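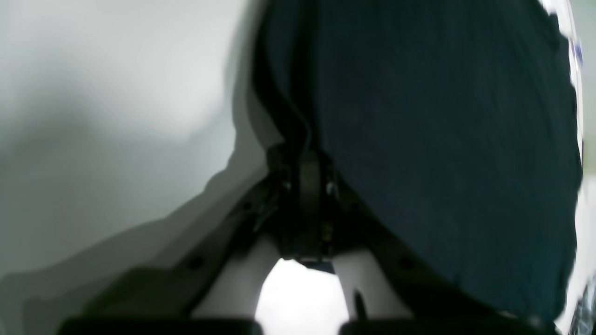
To: Hokthorpe Garment Care list
From: Lakshmi Shenoy, Textile Services Office
Subject: Re: Navy uniforms, storage and cleaning before the May exchange

Dear colleagues,

Thank you to those who wrote in after last week's notice. I am replying to Mr. Pai's message on the list, as several sites have raised the same points. His message is quoted below, with my answers after each part.

Jagadeesh Pai wrote:

> At Traltlow we still have 26 navy jackets on wire hangers.
> Should these be moved before the exchange, or may they stay
> where they are until the new stock arrives?

Please move them. Wire hangers leave a ridge at the shoulder that pressing does not fully remove, and jackets returned with that mark have to be set aside for repair. Broad hangers may be requested from the Mussa store. Orders received by noon on Monday will go out with the regular linen delivery.

> Our laundry contractor asks whether the navy items may be
> washed with the gray trousers. The care label only says
> "with like colors."

They may not. Navy items are to be washed alone, inside out, in cool water, for the first 2 washes at least. After that they may go in with black items. The gray trousers should be kept apart from navy at all times. Dryers should not be used for the jackets.

> Finally, is there a limit on how many pieces each site may
> send back? Hema Chettiar mentioned 600, but I cannot find
> this in writing.

Ms. Chettiar is correct. The limit is 600 pieces per site for the May exchange, and it will appear in the revised notice. The full exchange covers 2000 pieces across all sites, and the sorting room cannot take more than one large delivery in a day. Sites with more than their share should write to Kamonchanok Somboon, who is keeping the delivery calendar.

Two further matters. Pockets must be emptied before garments are bagged. Last year's returns included keys, a hearing aid and a good number of pens, one of which spoiled an entire bag. Name tapes should be left in place, as Hosico removes them on arrival and uses them to check the return sheets.

Sinan Kocabaş has asked me to add that return sheets in the old format will still be accepted this time. Please write the site name in full on each sheet, and do not use the former site numbers.

Questions may be sent to the list or to me directly.

Sincerely,
Lakshmi Shenoy
Textile Services Office, Hokthorpe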